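Plamon Notes on Household Robot Learning
Riet Van den Broek, Hnat Hladun, Rongrong Luo
September

Search this collection Enter keywords Go

3. Collecting the folding examples

3.1 Where the examples come from

The examples used in this paper were collected in homes in Priltville, and not in our laboratory. In earlier work we recorded all folding on one laboratory table, and the policy which was trained on these recordings had difficulty as soon as the cloth was lying on something soft. A mattress gives way under the fingers. A fitted sheet has its own wrinkles, and the colour of the sheet can be close to the colour of the cloth. We therefore decided to record on beds, with the bedding left as the household had it.

In total we recorded 1000 demonstrations, of which 500 are two-handed. The person who demonstrates holds one gripper in each hand and performs the task at a comfortable speed. Each gripper has its own camera, which looks forward over the fingers, and each camera stream is stored together with the finger opening and the estimated pose of the gripper. No robot arm is needed at this stage. The arm is used only in the evaluation (Section 5).

3.2 Instructions to the demonstrators

We had 16 demonstrators. Before the first session every demonstrator read one page of instructions, written by Josefien Declercq, and practised until he or she felt ready. The page asks for the following. The cloth should be touched only with the fingers of the grippers. A grasp which fails should be repeated from the place where it failed, without starting the whole fold again. When one hand is waiting, it should stay near the cloth, so that the cloth remains in view of both cameras as much as possible.

The last point was added after the pilot. In the pilot, many people moved the waiting hand far to the side, and the stream from this hand then contained mostly wall and floor. Such a stream teaches very little about folding. On the other side, we did not want to forbid the movement completely, as some large cloths cannot be folded without it.

We gave no rule about the order of the folds. Arash Akbari proposed at first that all demonstrators follow one fixed order, which makes the learning easier. We tried this for a short period and found that people became slow and looked often at the paper. The final set has mixed orders, and the policy receives the order as a short label, which was added by hand afterwards.

3.3 Segments and labels

Every demonstration is divided into segments. A segment begins when the fingers start to move towards the cloth and ends when they have opened again. We use 2 classes of grasp. In an edge grasp, the fingers take one or more layers at the border of the cloth. In a fold grasp, they stand on both sides of a raised fold and hold it between them. The fold grasp is more difficult to label, as the deeper layers are often hidden from the camera.

Thick knitted fabric and fuzzy fabric were the hardest material for the labellers. The border between two layers is seen only as a dark line, and the line disappears when the light comes from the front. For dark fabric we permitted the label "number of layers unknown". Roughly a quarter of the segments with dark fabric have this label. 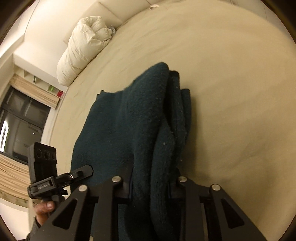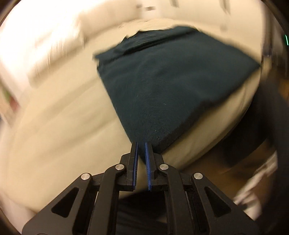 Figure 4. Dark teal cloth on a bed, seen from the gripper camera. First view: the jaws on either side of a thick fold, with a second hand-held gripper at the lower left. Second view: the fingers close together at the tip of the folded cloth.

3.4 Removing unusable recordings

A recording was removed if one of the streams had a gap or if the pose estimate jumped. We did not remove a recording for blur alone. Fast movement of the hand is normal in this task, and a policy that has seen only sharp images will meet blur for the first time on the robot. In the comparison of Section 5.2, the policy trained with the blurred recordings dropped the cloth less often than the one trained without them.

We also kept the recordings in which the demonstrator corrected a bad grasp. They are longer than the others and look less tidy, but they contain the moments from which the policy can learn to recover. Each correction has its own segment, so a reader who wishes to train without them can leave them out.

The labels were checked by a second person. Where the two persons did not agree, they looked at the segment together, and if they still did not agree the segment was kept with both labels. How these double labels enter the loss is described in Section 4.1.

Contact: Plamon, Priltville. Copyright the authors. Back to top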